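Tabletop Manipulator Readiness Checklist — Household and Light Shop Chores
Site: Mullport
Program: Odero
Inspection date: June 20, 2018
Inspector: Edgars Jõgi
Reviewed by: Chrysoula Liapis

Scope: This checklist covers pick-up, clearing and sorting tasks at table height. Floor work, wet work and anything with a blade or a heat source are inspected under the Semenport list. Ratings are Pass, Conditional, Fail or Not Reviewed.

Section 1. Work area

1.1 Table stable under full arm extension. Pass.
Comment: Checked on the physical bench with a dial indicator at the front corner. No movement that would affect a grasp.

1.2 Reach envelope marked and kept clear of people. Conditional.
Comment: Tape is in place on three sides. The aisle side was scuffed off and needs to be redone before the next run.

1.3 Emergency stop within arm's length of the operator. Pass.
Comment: Tested twice. The second stop button, by the door, has a label that faces the wall. Turn it.

1.4 Cables strain-relieved and off the floor. Fail.
Comment: Same finding as in March. Grigoris Rallis has the parts. A household unit with this fault would be a trip hazard on its first day.

Section 2. Task performance in simulation

2.1 Minimum of 2,625 trials logged before physical trials are requested. Pass.
Comment: Log is complete. Of these, 806 used randomized object positions. I would like a larger share next time, as fixed positions say little about a kitchen counter.

2.2 Arm approaches from above without contacting neighboring objects. Conditional.
Comment: The rendered setup has a black arm on a light wooden table, with three red cubes near one end of a flat wooden block. Clearance between the fingers and the block should be logged as a number. At present the operator judges it by eye. 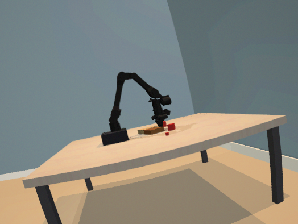
Can a machine clear a kitchen table without supervision yet?
At this site it cannot. It can move rigid objects of known size from known places, and a kitchen table has cups with liquid in them, crumbs, paper, and things that belong to someone.

2.3 Object models match the weight and friction of the physical parts. Conditional.
Comment: Weight is fine. Friction was copied from the Kourkoulas file and has not been measured here. Efthymia Karamanlidis will run the incline test on the physical samples.

2.4 Failed grasps are recorded with a cause. Fail.
Comment: The log has a single code for every failure. A slip, a missed approach and a collision call for different repairs. Split the code before any more trials are run.

Section 3. Task performance on the physical bench

3.1 Rigid parts, single layer, no overlap. Pass.
Comment: Threshold is 95 percent. Met on both shifts.

3.2 Rigid parts, touching or stacked. Fail.
Comment: The arm tends to push the second part while closing on the first. Rafail Ververidis believes a slower close will fix it. That may be so, but the cycle is already 60 seconds and a person does the same job in a fraction of that.

3.3 Soft items (cloths, gloves, bags). Not Reviewed.
Comment: No procedure submitted.

3.4 Behavior after a dropped part. Conditional.
Comment: The arm stops and waits, as it should. It does not report where the part went — the operator has to look for it.

Section 4. Release decision

Supervised sorting of rigid parts: allowed once 1.2 and 1.4 are closed.
Unsupervised sorting: not allowed.
Household chores of any kind: not allowed. Resubmit with a procedure for 3.3 and new results for 3.2.

Open items to Chrysoula Liapis in writing. Photos of the repaired cable run are required for 1.4; a verbal report was accepted last time and will not be accepted again.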